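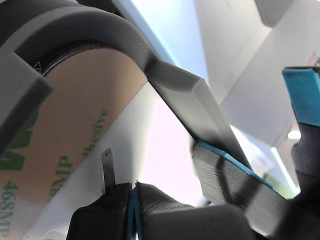
I have been writing control software for small assembly cells since I was a student in Tesbridge, and I would like to put in a good word for the dullest part of it, the part that decides when to give up.

Most of the talk in our trade (and I do enjoy it, I can bore a dinner table with the best of them) is about perception and clever planning. Can the arm find the edge of the liner, can it work out a path round the holder, and so on. All lovely problems! But when Karabo Engelbrecht and I sat down one Thursday with the logs from our adhesive work at Brillham, all 2,030 attempts, we found that the planner had very seldom been the thing that let us down. Far more often the program had carried on cheerfully after a small slip, because we had never written down what a slip looked like.

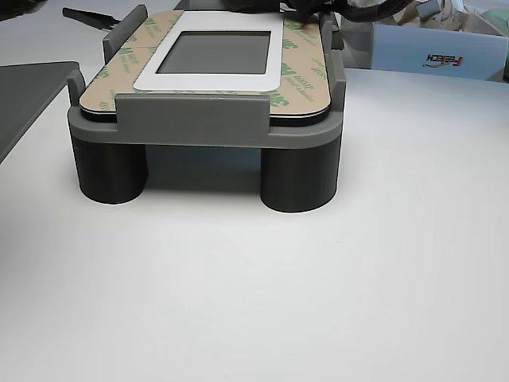 So we spent most of July on checks. Each step now has to say what it expects before it starts and what it will accept when it finishes, and there are 18 of these little agreements for the whole job. If the fingers close further than they should, the step stops and says so in plain English. It added 150 milliseconds to each step, and I was told off for that by a friend at Zonberg, who thinks any waiting is a kind of laziness.

I think he's wrong, bless him. A good fixture takes a great deal of guessing out of the perception side, and people will happily spend a week redrawing one, yet they grudge an afternoon on the code that notices when a part isn't sitting in it properly. The old Potgieter library we started with had up to 200 settings for smoothing a path and a single error message, "motion failed", and I have lost whole evenings to that message.

If you are starting a cell of your own, do write the stopping rules first — the path planner can wait until the week after.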